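My grandmother lived to 87 on lard, black coffee and spite, so when the clinic in Milerham told me I needed to "eat like my ancestors," I figured I was already covered.

The nutritionist was named Ánh Lã and she had the calmest voice I've ever wanted to argue with. She gave me a list. Roots, greens, fish with the heads on, nothing out of a box. I asked about crackers. She wrote down the word crackers and underlined it.

So I did it! For 14 days I boiled things. I learned that a turnip can smell up a hallway (sorry, upstairs neighbors) and that I dream about cheese when I'm hungry – big wheels of it, rolling slowly past the house.

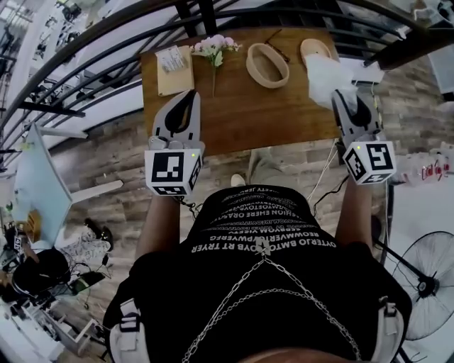
On the last night I called my mother and asked what Grandma ate as a girl, before the lard, back on the farm.

"Turnips," she said. "Every winter. She hated them. She said if she ever got off that farm she'd never look at another one."

I stood there with the phone and looked at the pot. Then I turned off the burner, put on my coat over my pajamas and walked to the store for butter, and I ate the turnips anyway, with so much butter they slid around the plate. I think she would have had seconds.

Comments

marlo_k: The cheese dream!! I get the same one but with bread.

Tess: Did you ever tell the nutritionist about the butter?

oldpotato: My grandma was a rutabaga hater. Same farm, probably.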